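1/ We are back from our holiday rental in Flurkari, and many of you asked me for details. English is my third language, so please be patient with me. I will write it in short posts.

2/ The house is on the hill road above the village. It has two floors and a terrace on the side of the valley. We were five adults. The listing says it sleeps eight, and I believe this is correct only if two of them are children, as the bunk room under the stairs is very low.

3/ Price. We paid 610 for the week in the low season, plus 81 for the final cleaning. The deposit was 300 and it came back to my account after we had already left the country. I had to write one email to ask for it. The agency (Lorente) answered the same evening and was polite.

4/ How to get there. The navigation will send you through Nalto. Please do not follow it. The road is good until the bridge and after that it is a farm track. Take the longer way, by the reservoir, and turn left after the sawmill. Our friend Majdi Nassar drove the second car and trusted his phone. He arrived after dark with mud up to the door handles.

5/ Keys. There is a small safe box beside the gas meter, on the back wall. The code arrives by text message at 3 p.m. and not before. If you come early, the bakery in the lower street has four tables and does not mind if you stay long.

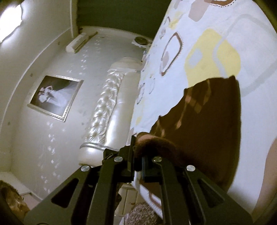
6/ Heating was my biggest worry before we booked, because we went in December. The ground floor is warm. There is a pellet stove and the first bag is included, after this you buy them from the owner. The bedrooms upstairs have only small electric radiators, and in the north room I was cold the first two nights. My advice is to bring one extra cover for each bed, something large and brown like the one in the photo, with a bit of fuzz at the edge. The blankets in the wardrobe are clean but thin.

7/ Kitchen. Four gas rings, an oven that is hotter than it says, a very good bread knife. No kettle! We boiled water in a saucepan for seven days. The dishwasher is new and its instructions are only in the local language, so I will save you the trouble: the second program is the short one.

8/ Water. The boiler gives two long showers or three short ones, then you must wait 40 minutes. We made a list on the fridge. It sounds strict, but after the second morning there were no more arguments.

9/ Internet works in the living room and on the stairs. In the bedrooms it does not. Innes Baird had to work on two of the days and she took her calls sitting on the fourth step, with the door closed. She says it was fine. I tried the terrace also and it was almost as good as inside, only windy.

10/ Shopping. The village store closes for lunch and opens again at 4. It has bread, milk, eggs, local cheese and not much more. For a real supermarket you go to Clorken, on the main road. There is also the pharmacy and the only fuel station which takes foreign cards.

11/ Walks. The path to the chapel starts behind the house and is marked in yellow. From the chapel you can go down to the river or continue to the ridge. We did the river one twice. The ridge was closed with a rope and a sign, so I can say nothing about it.

12/ Someone asked about the bus. It is line 503 and it stops at the church. In winter it goes in the morning and comes back in the late afternoon — there is nothing in the middle of the day. Buy the ticket from the driver, with coins.

13/ Things I would ask the owner before booking again: can the north room have a second radiator, is the terrace door repaired (it does not lock from outside), and is parking for two cars really possible. We put the second one near the cemetery wall and had no problem, but I did not feel easy with it.

14/ Would I return? Yes, in May or June, and with four people. For the winter I would look first for something lower in the valley. If you have questions on the booking itself, write them under this post and I will answer tonight after dinner.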